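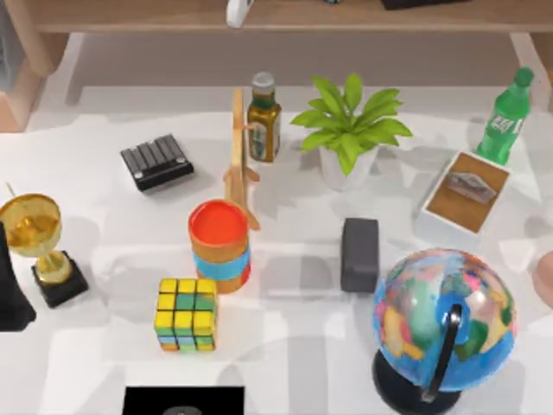
Fig. 1. A simulated tabletop, with the sort of clutter we'll be sorting out this week.

Week 5: Can a robot tidy a table yet?

Right, last week was all factory arms and parts that turn up in the same spot every time. Now we get to the messy stuff. I asked you to come with one chore you'd happily hand over to a machine, and going by the forms most of you said washing up or clearing the table. Good choices, both of them, and both much harder than welding a car door!

Start with Fig. 1 and pretend you've been told to clear it. You'd pick up the olive oil by the body of the bottle, the trophy by its stem, the plant by its pot (not the leaves, please), and you wouldn't give any of it a second's thought. A robot has to get each of those from somewhere. The globe is my favourite nuisance. It looks like one solid thing, but on a real desk globe the ball spins on its arm, so if you grab the ball and pull sideways you may get a turn and no lift. The Rubik's cube is the kind one: flat sides, a handy size. If your project group is nervous, start with a cube.

Then there's the order you do things in. The mug-tree sort of stand has its base tucked behind the orange and blue container, so which do you move first? You and I would just reach round. A planner has to work out whether there's room for the wrist as well as the fingers, and this is where I've seen a lot of student code go round and round in circles.

Why practise in simulation at all? It's cheap and nothing smashes. Ermira Kos, who took this module before me, ran her tidying task 1000 times in simulation over a weekend and got 385 clean failures out of it, which she was thrilled about, as failures are what you learn from. She then tried the same program on the bench arm and it couldn't let go of a sponge. Squashy things, shiny things and see-through things are all still a pain, and simulators tend to be too polite about them.

So, can they do chores yet? My own answer, and you're welcome to argue with me in the seminar:

Moving one known object from here to there: yes, pretty well.
Clearing a table of things it has met before: mostly, if you're patient.
Clearing your table, in your kitchen, with last night's takeaway on it: not so I'd leave it alone in the house.
Knowing where you like things kept: no. My own family can't manage that one.

Shop floors sit somewhere in the middle. Renzo Villa is coming in from Lindholm to talk about their packing line, where the stock list runs to 2514 items and people still do the awkward ones by hand. Ask him about bags. He has a lot to say about bags.

For the seminar

Pick any three objects from Fig. 1 and write down where you'd hold each one, how hard you'd squeeze, and what you'd do if it slipped. Half a page is plenty, and drawings are fine. Then swap with the person next to you and see if you could follow their notes with oven gloves on and one eye shut (do try it, it's a surprisingly fair test).

The Trorik log-ins are working again, so groups using the simulator can carry on from last week's task. Anyone still without a group, catch me at the break.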